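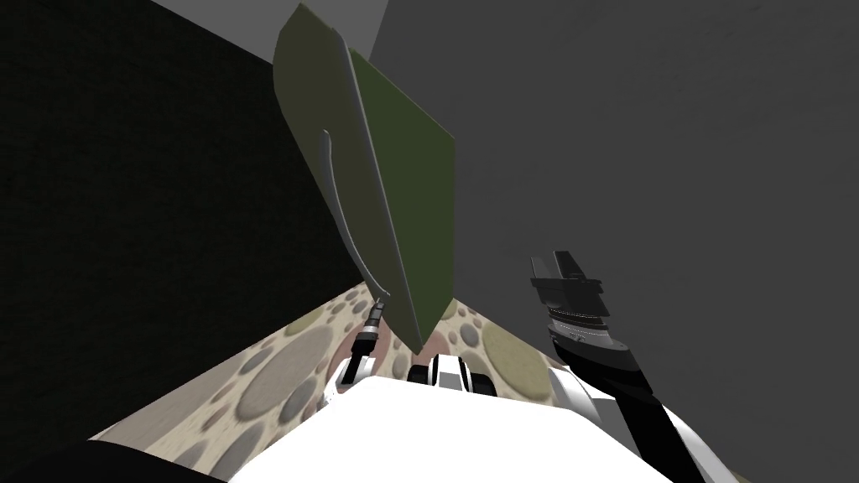
Home & Garden > Decorating > Paint and colour

Olive green in a north facing box room – mad or fine?

plovau_pete
22 October 2024, 16 posts
Need opinions quick, decorator wants an answer tonight. Box room, faces north, one small window. Other half wants olive on all four walls, matt. I say it'll be a cave. Tester looks lovely at lunch and like pond water by teatime. Help

mossandmagnolia
Do it. Small dark rooms never look big whatever you put on them, so go dark and get some decent lamps in. Ours is olive, ceiling too. Love it

Clatwood34
Disagree. Did exactly this in our Clatwood house, lasted two winters. Grey green is grim in November. Went back to off white and the room felt usable again.

mossandmagnolia
What bulbs did you have though? Cool white kills olive stone dead

Clatwood34
Warm ones thanks. Still grim.

skirtingbored
Paint a big bit of lining paper and move it round the room, dont trust a patch on the wall. Same paint looks like 2 different greens depending which way it's facing. Pale grey on the woodwork would lift it a bit. Not brilliant white, too harsh next to olive

plovau_pete
Good shout on the paper. Woodwork is currently yellowed gloss so needs doing anyway. Anyone used Corik matt? Does it mark?

tinsandtrays
Corik marks if you so much as look at it. Vilela is better, wipes down ok once its had a few weeks to harden. Costs more. Mist coat first if it's new plaster

skirtingbored
Never had bother with Corik tbh. Two coats, proper roller, leave it alone between coats. People go back over it half dry then blame the tin

tinsandtrays
I have kids. It marks.

Clatwood34
One wall olive and the rest pale? Cheap to undo if you hate it

mossandmagnolia
Feature wall?? In this day and age

plovau_pete
Ha. Right – told the decorator to hold off till the weekend, doing the paper thing tommorow. He's quoted 930 for the room and landing, is that steep?

skirtingbored
Depends on the landing. If it includes the stairwell and all that gloss, bite his hand off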